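Section 5: Oiling and Caring for Your Maple Board
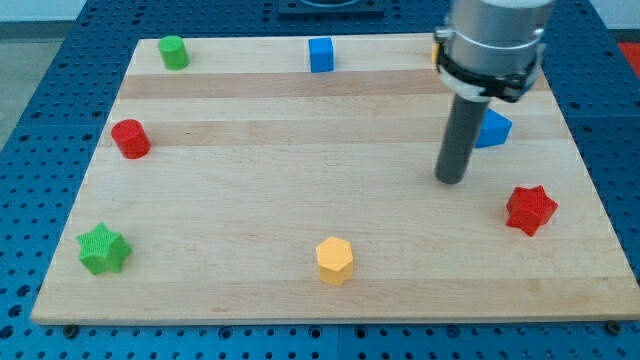 Solveig Myklebust
Product Care Writer, Bolline Kitchen Goods

This section covers first-time oiling and regular upkeep of glued maple boards in the Landden and Tisatov lines. For end-grain butcher blocks, see Section 6.

Before you start

You will need food-grade mineral oil, two lint-free cloths, a sheet of 239 mm sanding paper cut to fit your block (fine grit), and a rack that lets air reach both faces. Boards bought before May were shipped without oil and need the full first treatment.

First treatment

1. Wipe the board with a damp cloth and mild dish soap. Rinse the cloth and wipe again.
2. Stand the board on its long edge and let it dry overnight.
3. Sand lightly along the strips, never across them. Brush off the dust.
4. Warm the bottle of oil in a bowl of hot tap water for 5 minutes.
5. Pour about 100 ml of oil into a dish. Work it into the top face with a cloth, then the underside, then the edges.
6. Leave the board on the rack for at least 3 hours.
7. Wipe off any oil left on the surface. If dull patches remain, repeat steps 5 and 6.

Note: Strips in the same board vary in color and may take up oil at different rates. Darker bands are normal in maple and will not sand out.

Regular upkeep

Oil the board once a month, or when water no longer beads on it. One thin coat is enough. Rimkutė board wax can go on top once the oil has soaked in - use a piece the size of a pea and buff it with a dry cloth.

CAUTION: Do not put the board in a dishwasher or leave it standing in water. The glue lines can open.

CAUTION: Do not use olive, corn or other cooking oils. They turn rancid in the wood.

CAUTION: Lay oily cloths flat outdoors to dry before throwing them away.

Small cracks at the ends can be filled with wax. If a crack runs along a glue line, stop using the board and see Section 9, Repairs and Returns.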